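Drying and curing my Clerwood plants

I cut down the two Clerwood plants at the end of September. They were an indica-leaning strain I grew in a small tent, and they finished at 74 days of flower, a little later than the seed bank said. Neither got taller than my waist. The smell was mild until the last two weeks, and then the filter had to work for it.

Drying

I took off the big fan leaves and hung the branches whole. The tent stayed at 60 percent humidity with a Serneo fan on low, pointed at the wall. Last year I dried too fast and everything tasted like hay, so this time I left them alone until the small stems snapped. That took eleven days.

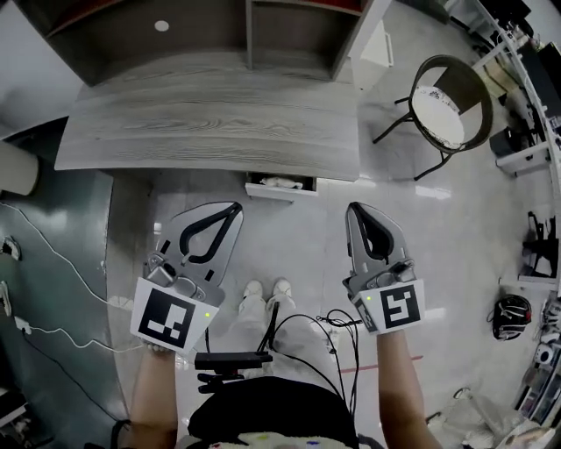 Curing

Everything went into glass jars, filled to about three quarters. I opened them twice a day for the first week, then once every few days. One jar climbed too high and I spread the buds on paper overnight – they were fine the next morning.

The total was just over 100 grams dry. My Lomero plants did better on weight last year, but I like this one more in the evening. The taste is earthy with some pepper.

I have Entwistle seeds for the next run and will probably switch to bigger pots. The old ones dried out every day by the end.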